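Felano Tabletop: Open Day Subset

Summary
Recordings made during the Cukesbridge open day on Sunday, March 31, 2024. Visitors used hand-held grippers to pick up wrapped candies and snacks from a dining table. The subset holds 2965 episodes, of which 1239 passed review and are marked "clean" in the index. The rest are included unfiltered.

Task
Pick up one wrapped item, move it clear of the pile, release it. The operator chose the item. Foil twists, flat packets and long plastic-wrapped snacks all appear, on a white cloth with a dark grid of stripes. Wrapper glare and the cloth pattern are the main known sources of trouble for depth estimation. Layout was not reset to a fixed template between visitors.

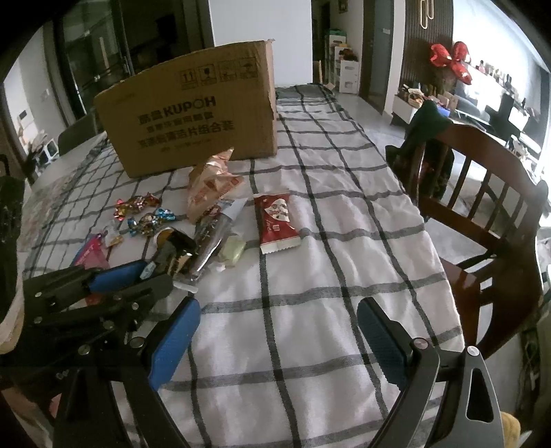

Cuiping Yan asked for the failed grasps to stay in the release, on the grounds that first-time operators fail in ways trained ones do not, and that a policy trained only on the clean set would never see a packet slip. They are kept under failed/, with the same fields as the clean episodes.

Structure
Each episode folder contains the wrist video, gripper opening width and a pose track. Video and pose share one clock. Width is logged separately and must be aligned with the offset in meta.json. Episodes shorter than 2 seconds were dropped.

Known issues
Pose drift in 8 sessions, listed in drift.txt. Dravo loader versions before the October release ignore the offset field. Shao export is untested.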